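Call for participants: bottle people and letter people wanted for the Lorside lettering table

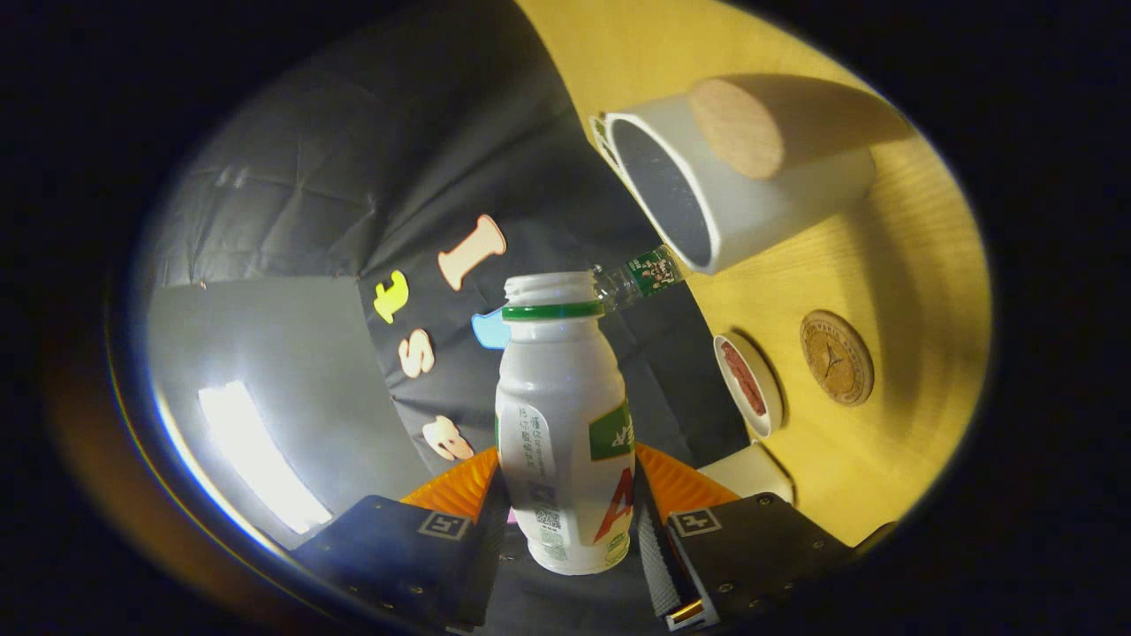 White drink bottle with the big red A, and some of our foam letters on the grey cloth behind it.

Hi, I'm Xinyi Hao, and I'm looking for people who like old packaging, or alphabets, or both, to come and make a big fabric wall hanging with me at Lorside this July.

Some background for anyone who hasn't heard me go on about it at the shops. I've collected drink bottles for years, mostly plastic ones, mostly ones I picked for the lettering on the side. I love the slanted letters, the tiny print that goes all the way up to the shoulder, the colours somebody chose so you'd spot it from the far end of a supermarket aisle. The bottle in the picture is a favourite of mine (that red A! under a green label with white letters, and then all the small green Chinese text on the other side). I could look at it all day and I've had it on my kitchen windowsill for ages.

Last year I started cutting foam letters to go with the bottles and sticking them on bits of cloth, and it got out of hand in the nicest way. Now Lorside has given me the back workroom to do it properly, on a much bigger piece of fabric, with other people. So I need other people!

What we'll be doing

There are five sessions, each two hours long, starting at 10 in the morning. In the first one we'll put everybody's bottles and packets out on the tables, have a good look at the lettering and choose the shapes we like. After that it's drawing, cutting foam and arranging letters on the cloth, then taking them off again and arguing about it, then putting them back where they were. The last session is for the final layout and fixing everything down.

The hanging won't spell anything sensible unless the group wants it to. I'm quite fond of letters all tumbling about on their own. Johannes Fourie, who's running the sessions with me, would like at least one real word in there somewhere, so you may be asked to take sides.

Who I'm after

Anyone 16 or over. You don't have to be able to draw. If you can trace around something and use scissors without a fright, you'll be fine, and if scissors are hard on your hands there's plenty of sorting and placing to do instead — I'd be very glad of a few people with a good eye who never pick up a blade at all.

I'd especially love to hear from people who read or write something other than English. A lot of my bottles have text on them I can only half manage, and my half-remembered Chinese from my gran only goes so far. If you grew up with Tamil or Greek or Arabic on the cans in the cupboard, please come and bring the cans.

I'm also after two people to stay on for half an hour after each session to help pack up. Those two spots are paid, at the usual Lorside casual rate, so say in your email if you want to be considered. Everyone else comes free and gets morning tea (Johannes bakes, and he's good at it).

What to bring

At least one bottle, tin, box or packet with lettering you like. Rinse it, please, and I mean properly, milk drinks included. Leave the label on, even if it's scruffy. Put your name on the bottom with a bit of tape if you want it back, otherwise it joins the shelf.

Foam sheets, cloth, cutting mats, glue and scissors are all supplied. Wear something you don't mind getting bits on. The foam offcuts cling to woolly jumpers like you wouldn't believe.

No glass, please. We had an accident at the Cilosau market stall and I'm not sweeping that up twice.

Where it is

Lorside workroom, 492 Pranen Road, in through the side gate and past the bike racks. The room is on the ground floor with no steps, and the toilet is accessible. Street parking is okay in the mornings. If you're coming by bus, get off at the Chuang Street stop and walk back towards the roundabout.

It does get chilly in there in July. There's a heater, but bring a scarf.

How to put your hand up

Send me an email through the Lorside contact page with "lettering table" in the subject line. Tell me your name, which sessions you can make (all five would be lovely, but I'd still like to hear from you if you'll miss one), and anything we should know about access or allergies. Then tell me about one bit of lettering you've always liked. It can be off a bottle, a bread bag, a bus, your nan's biscuit tin, whatever. A line or two is plenty, or send a snap if it's easier.

I'll write back to everyone by the end of June. The tables only fit so many elbows, so if we fill up I'll start a waiting list and ring people from it when somebody drops out.

Questions go to the same place. I check it in the evenings, usually after tea.

Xinyi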